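The Gripper Trials

A short story

The Betik had lost to the Trendovex by 2 points in August, and I'd been hearing it from the Trendovex ever since. It doesn't talk. It has a way of parking.

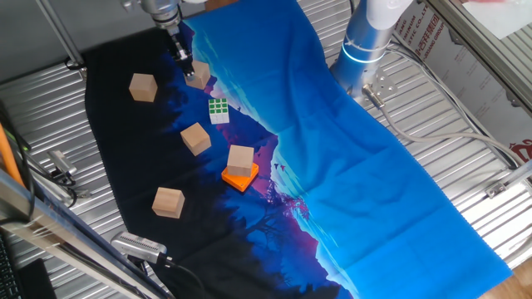

Round Two

Rornonden wanted a winner before the budget closed. My instructions ran to 84 lines, most of them concerning fairness. Each gripper would get the same arm, the same wooden cubes and the same mat, the one with the night trees and the little birds, which somebody upstairs had chosen for contrast and I had come to regard as a holiday destination.

The Betik went first. It came down over a cube, closed, and lifted as if the thing were an egg with a lawyer. Then it set the cube on the orange block and took so long letting go that I ate half a sandwich.

The Trendovex was faster. It was also wrong – it picked up the green-topped puzzle, carried it neatly across the mat, and put it down on Na.

Na was what we called the far corner, after the column in the spreadsheet where the failed grips went. By evening it held 106 entries, and I had stopped typing the reasons. "Slipped" covered most of them. "Pride" covered the rest.

I sent the scores up at seven. The answer came back before I had my coat on: a tie, please repeat, and could the mat be something more cheerful.

I turned off the lights. When I looked back from the door, the Trendovex was parked a hair closer to the cubes than I'd left it, and I went back in and moved it.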